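Notes for the drinks table set, kept with the image files so they don't get separated.

# Atiser Drinks Table

Atiser is a set of 800 still images of a self-serve cold drinks table: dispensers, cups, trays, and whatever gets spilled between them. The table was set up in a meeting room at Danthorpe and used for ordinary breaks. Most of the images are from November.

## What's in it

| Folder | Contents |
|---|---|
| `table/` | the tabletop with dispensers and cups |
| `refill/` | lids off, containers being filled or swapped |
| `cleanup/` | wiping down, emptying trays, stacking cups |
| `notes/` | one text file per session |

There are 34 sessions. Six of them have no `cleanup/` images and the session note says so.

File names are the session number, then a running number. Gaps in the running number are images that were dropped for blur.

## Terms used in the labels

- **container** - the part that holds the drink, whatever its color
- **tap** - the spigot and its lever together
- **pedestal** - the stand between the container and the tray
- **tray** - the whole drip tray, including the rim
- **grate** - the slotted piece set into the tray
- **cup** - any drinking cup, full or empty
- **residue** - a small amount of drink left in the bottom of a cup

Older labels say "base" for both pedestal and tray. These were fixed in sessions 1 to 28. The rest still need a pass, so search for both words if you need every tray.

## Labeling rules

1. Label a cup as `empty` only if no liquid can be seen in it. A thin layer counts as `residue`, even if you would throw the cup out.
2. Don't guess the drink. Use the color you see (`pale yellow`, `red`, `clear`) and leave the flavor field blank unless the session note gives it.
3. A dark container gets `level: unknown`. Don't carry the level over from the session note.
4. Reflections in the chrome are not objects. This was the most common mistake in the first round - people were labeling cups twice.
5. Specks and smudges on a tray go under `marks`. Drops are a separate label, and if you can't tell which it is, use `marks`.
6. The cable hole in the tabletop is `fixture`.

A typical cup with `residue`, with the dispensers to its right:
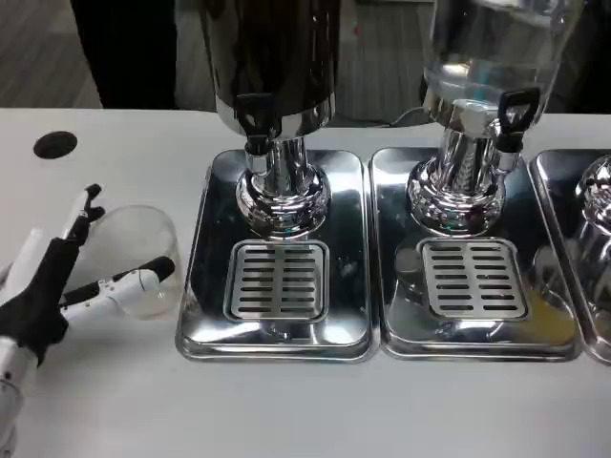 ## Known problems

- Clear cups on the white tabletop are hard to outline. Rims are usually fine, but the lower edge can be off by a fair amount.
- Polished trays pick up the ceiling lights. Some grates are washed out enough that the slots can't be made out.
- Containers are often cropped at the top. Label the part that shows and set `cropped: yes`.
- The `refill/` folder is small and mostly one container.

## Setup

The dispensers were supplied by Stullow and washed between sessions. Cups were set out in stacks at the start of each break. Room lights were on for every session, blinds down in the afternoon ones.

## Related

Tautahi is the hot drinks set from the same room. It uses the same terms except for `grate`, which it calls `insert`. Merge with care.

## To do

- finish the tray/pedestal pass
- check `marks` against the session notes
- decide on lids: separate label or part of the container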